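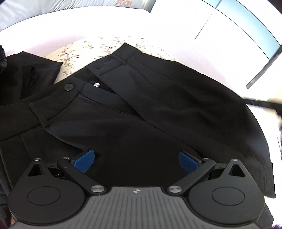

Leandro Aranda
OK it's Tuesday and I finally get to talk about my favorite thing: the garment handling rules for our hand-held gripper recordings! Version two just went out to everyone collecting for Huaranga and I'm so happy with it. Thread.

1/ Start pose. Fingers open, pads facing each other, clothes fully in view before you move. Wait one breath, then go. Katherine Echeverri pushed for this one and she was right, trimming got so much easier.

2/ Dark clothes on a light or printed cover, please. Black on navy is misery for whoever labels the edges (me, mostly, at 11 p.m.).

3/ Never pinch a button, a zipper pull or a belt loop. Take plain cloth, a good finger's width away. Pads get chewed up fast on metal and a new pair costs us a morning of recalibration.

4/ Pad check every 40 grasps. Look for lint in the grid, wipe with a barely damp cloth, let them dry. Yes, every 40. Set a counter!

5/ Line up before you close. Both fingers at the same height, near edge of the garment between them, then come in slow. 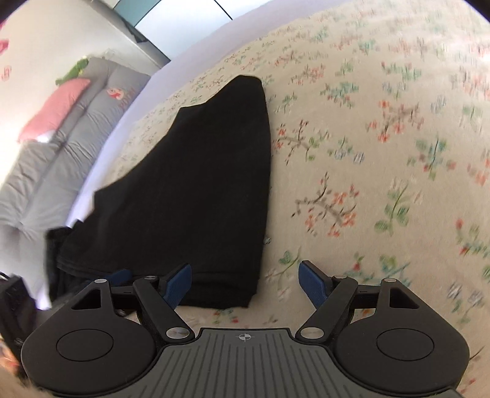 Folded black garment, fingers open. Rule 5 is all about this bit.

6/ Real homes only, real beds, real wrinkles. Don't iron the bedspread for us (someone did, I love you, please stop).

7/ Get a signed OK from whoever lives there before you record, and ask again about anything with a name or an address on it. If they say no to a room, skip the room.

8/ Failed grasps stay in. Tag them "drop" or "slip" and keep going. Out of 1,432 clips in the last batch, 594 had a tag, and Afroza Thambiah says those are the ones she opens first.

9/ Cap is up to 500 clips per home. After that, pack up and find another bed!

Still arguing with Fredy Escobar about whether socks count as one garment or two. If your team has a written rule for pairs, send it over, I want to read it.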